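I was the last person at Flitard to still believe in the magazine app, and I include the people who were paying for it.

We'd launched it in October with a party and a cake in the shape of a phone. The idea was simple enough. You paid three quid a month and you got seventeen magazines, all of them the kind you used to find in a dentist's waiting room: caravans, knitting, canal boats, one about owls. I wrote the little summaries that came up on your screen at breakfast. "Big week for owls," I'd put, and then off I went to the kettle.

By spring we had 895 subscribers. My boss wrote the number on the whiteboard and drew a box round it, and then she drew another box round the box, and went to lunch and didn't come back till four.

So I was on my own when the message came in. It was from a reader in Pemimham, sent through the Help button, which hardly anyone used as it was hidden under Settings. It said: "Please can you stop the owl one from changing."

I wrote back and asked what they meant. I was quite pleased to have someone to talk to.

"I read page 40 on the bus," they said, "and when I got home page 40 was different."

Well, I thought, that'll be the sync. It was always the sync. I told them to log out and log in again, which is what I told everyone, my mum included. Then I opened the owl one myself, on the office tablet, and found page 40. It was a long piece about a barn outside Flemumwood and the woman who looked after it. She had a ladder, and a flask, and a bad hip. I read it right to the end, went and washed up my mug, came back and read it again, and she'd sold the barn.

I didn't tell my boss. What would I have said? I just started keeping a notebook in my drawer, under the spare chargers, and every hour I copied out the last paragraph by hand. At two o'clock she'd sold the barn. At three she was thinking about it. By five she'd never owned a barn at all – she was in Guimarães, in a flat over a shoe shop, and somebody had sent her a postcard of an owl.

"She's gone to Portugal," I wrote to the reader.

"I know," they wrote back. "I liked her better with the ladder."

We carried on like that for weeks. They'd send me the bus version in the morning and I'd send them the teatime one, and between us we got down 102 endings. I've still got them. Some are only a line long. In one of them the hip gets better, and I remember standing up at my desk when I read it and having to pretend I was looking for the stapler.

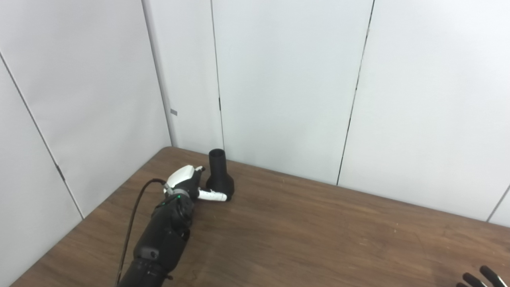
Issue 17, page 3

Of course they closed the app in the end. We all got called into the big room and there were biscuits, so we knew. My boss said the servers would go off at midnight and would we all please hand in our tablets, and I said mine was at home, charging, and went quite red.

It was in my bag. I sat on the night bus with it on my knees and the brightness turned right down, going round and round page 40. Barn, no barn. Flat, ladder, postcard. At ten to twelve a message popped up from Pemimham.

"Which one have you got?"

"She's up the ladder," I wrote. "She's got the torch in her teeth."

"Mine too," they said. "Don't turn the page."

So I didn't. I missed my stop, and the one after that, and the driver had the radio on low, something with trumpets – and I kept my thumb well away from the glass.

Contact us | Submissions | © All stories remain the copyright of their authors | Back to top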